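21 Mar 2019

**Mitis two-finger grip kit: some thoughts after a lot of squeezing**

So I finally caved and bought the Mitis hand-held gripper kit, the one with the two black fingers and the squeeze handle, and I've had enough evenings with it now that I feel okay telling people what I think. Short version: I like it more than I expected to, I have complaints about the box it came in, and the software needs another pass.

If you're here you probably know the idea. You hold the gripper, you do a chore with it, and the camera on it records everything so an arm can learn the same chore later. I'm doing this at home for my own hobby arm (a Dalen, the small one, second-hand and a bit creaky), and I wanted something I could use without bolting anything to my furniture. The Mitis is that! You take it out, you charge it, you go.

Setup took me one evening, and most of that was the Treltirdale app refusing to see the camera. I restarted my laptop 2 times and swapped the cable and then it just worked, so I can't tell you which of those fixed it. The printed guide is a folded sheet with tiny type. It tells you how to close the fingers and then tells you again on the back, and never mentions where recordings get saved. (Documents, then a folder called tnd. You're welcome.)

The handle is comfy. I have smallish hands and I was worried, but the squeeze is light and the return spring doesn't fight you. After half an hour my wrist knew about it, though. It's front-heavy, and if you're reaching across a table instead of down onto it you'll feel that in your forearm the next day. I started doing four short sessions with a coffee in between and that's been fine.

I tried hard stuff first, blocks and mugs, and it's great with those, no surprises. Soft stuff was what I wanted it for. My arm is supposed to help me tidy up one day, and what's lying around my place is mostly cloth.

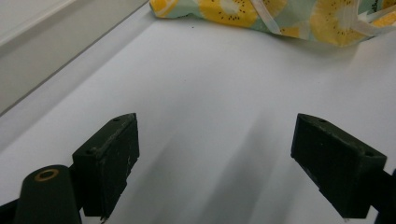
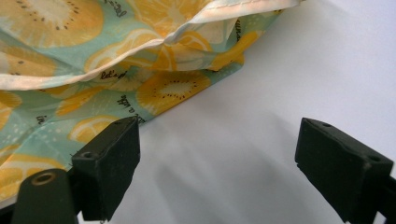

The pads are the best thing in this kit and also the thing I'd change first. They're chunky black blocks, and they come to a narrow tip, so you get a fine point for picking at an edge and a big flat face behind it for holding on. Fabric loves that. With a crumpled bag like the fruit print one, I aim for the pale piped edge along the flap, get the tips on either side, and squeeze. Straps are fussier and I slide off them a lot. But the black finish does show every little mark, you can see the scuffs on mine, and there's a tiny pale ragged bit hanging from a corner of the left one in the first picture. Doesn't seem to bother the grip at all. I'd still love to see a spare pair of pads included at this price, and right now you have to order them separately and wait.

The camera is decent! Colors come through nicely, and you get both fingers in view, which matters more than I thought it would when I was going back through clips. It does not love shiny tables. I work on a white surface with a lamp, and the fingers throw soft gray shadows between the pads. I moved the lamp twice and then gave up, and the training side doesn't seem to mind so far.

Now the software. Recording is one button and I have nothing bad to say about it. Sorting clips afterward is a pain. There's no way to delete more than one at a time, and the thumbnails all look the same when every clip is of the same bag on the same table. I also lost five good clips when the app froze while saving. I emailed support and got a reply the next morning, very friendly, saying a fix is planned for later in March. We'll see.

I borrowed a Tandine for a weekend before buying this, so a quick comparison. The Tandine is lighter and has a nicer case. Its fingers are rounder at the end, and for cloth I just couldn't get under an edge with it, I kept pushing the fabric around the table. If you're mostly moving boxes or cups you might prefer it. For towels, bags, socks, all that floppy business, I'd get the Mitis again.

A few odds and ends. The charging port is on the side your palm sits on, so you can't really use it plugged in. Battery gives me some 2 hours. The carry box has a foam insert that fits the gripper only if you take the handle strap off, and then the strap has nowhere to live, so mine is in a kitchen drawer.

I'm giving it 4 out of 5. I'll update this when the app fix lands, and if I ever get the Dalen to hang up a bag by itself there will be a very excited post about it.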